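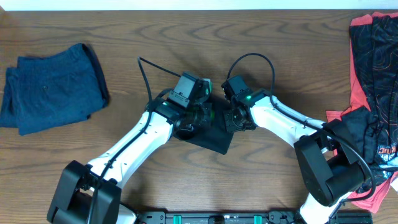
Washing raw denim before hemming?

turham_lane
Bought a pair of unwashed jeans from a shop in Murnport and they're too long. Should I soak them before I take them to be hemmed, or hem first? Label says sanforized.

F. Nigatu
Soak first. Sanforized still shrinks a little in the length. I lost over an inch on a pair that was supposed to be done shrinking.

kirkavden52
Disagree. If it's sanforized, try them on, pin them and hem. I've never soaked mine and the length hasn't moved.

F. Nigatu
Do you wash them warm or cold?

kirkavden52
Cold, hang dry, maybe twice a year.

F. Nigatu
Well, that's why. Most people are going to put them in a dryer sooner or later.

Macedo_S
I do alterations. I ask customers to wash and dry the jeans the way they plan to from then on, then bring them in. Wear the shoes you'll wear with them. If you want the chain stitch at the bottom, ask before you drop them off. A lot of shops only have a lockstitch machine.

turham_lane
How much does the dye run? I only have a white tub.

Macedo_S
It runs. Inside out, cold water, 30 minutes, and rinse the tub right after.

kirkavden52
Still think it's a waste of good indigo, but they're your jeans.

turham_lane
Going to soak them Saturday. Thanks.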